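**Subject: Re: sapwood discs, slow flow after a week**

From: Iona McIver
To: the Filtwood list

Hello all, and thanks to Craig for getting in before I'd even finished my tea. I'll quote him first so that people reading in the archive can follow:

> Iona, I've read your note twice and I still don't see what you're comparing the old discs with. Were the fresh ones cut from the same branch? On ours the outer rings carry nearly all the water and the middle does next to nothing, so two discs the same width can behave very differently. Also, did you let any of them dry out between runs? We lost a whole set that way in spring. And what's your burn water like? If it's anything like the stuff coming off Gunn after rain I'd expect brown slime on the top face in days, and no wood on earth will run well through that.
>
> Craig Baird

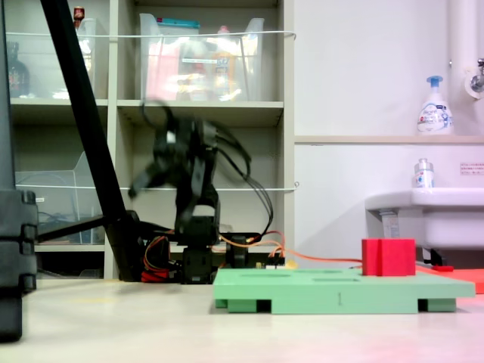

*Page last changed: July, 18:50*

Right, taking those in whatever order they come to me.

Same branch, yes, but not the same end of it! I cut the first lot from the thick end and the replacements from further up, and it hadn't crossed my mind that it mattered until I read your message. The later ones have hardly any heartwood in them. So some of what I was calling "clogging" may simply be that the first discs were slower to begin with, and I didn't time them on day one, which I'm cross about. I've started again with discs cut alternately from one length, pencil numbers on the bark, old set and new set mixed up.

Drying out: one did, over a night when the header bottle ran empty. I've taken it out of the table altogether. Raili Kettunen told me off-list that hers never recovered after drying even when she soaked them for a day, and she puts it down to air getting into the cells and the little membranes between them sticking shut. She soaks hers in ethanol and then water before anything else, and swears by it. I haven't tried that yet (has anybody done it with pine cut in summer?).

As for the water, it's peaty, the colour of weak tea, and the wood doesn't touch the colour at all. I know that's expected, the colour is dissolved stuff and goes straight through, but my neighbour Senga Ritchie looked at the jar and said she'd sooner drink from the ditch. I did explain that none of us is drinking any of it. We're on a borehole with a UV lamp and that is staying exactly where it is.

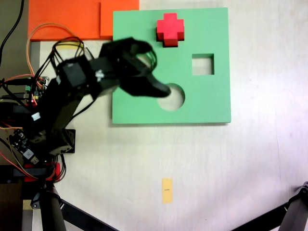
What I can report is this. With plain burn water, the slowest disc was down to 18 ml an hour by the end of the week. Same disc, top face scraped with a craft knife, and it came back up to 82. That's a far bigger jump than I was ready for, and it makes me think Craig's slime has more to do with it than anything going on deep in the wood. I only took off a sliver. Then it dropped again, quicker than the first time, and I don't have a good story for that.

The strained water was a bit better. I ran it through a pad of old cotton sheet first, folded over and tied on with string, and those discs held up days longer. Inès Roussel asked whether the cotton is doing the filtering and the wood just taking the credit, which is fair! I'll do one jar with cotton only. I've got 8 sample bottles left and the lab charges per bottle, so it'll be one from the cotton, one from the raw water and the rest from the discs.

The hose clips are still the weak spot, by the way. If the bark is on, water creeps down the side between bark and tube and you get a lovely fast flow and no filtering whatsoever. Peel it, clip it, then put a drop of food dye in the top and watch the edge. I now do that every single time I change a disc. 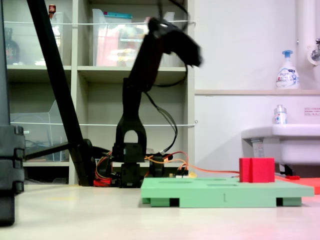 Craig, you asked in your other note about the Trikwood holders. I've got two. They seal well, but the rim is made for a 50 mm disc and my branches aren't, so I've been whittling, and my whittling is not round. Does the Lurnon tubing fit over the outlet or do you need an adaptor? Mine came without any paperwork.

I'll post the new timings as a plain table once the alternate set has had its full week. If anyone wants the old ones, warts and all, shout and I'll send them over.

Iona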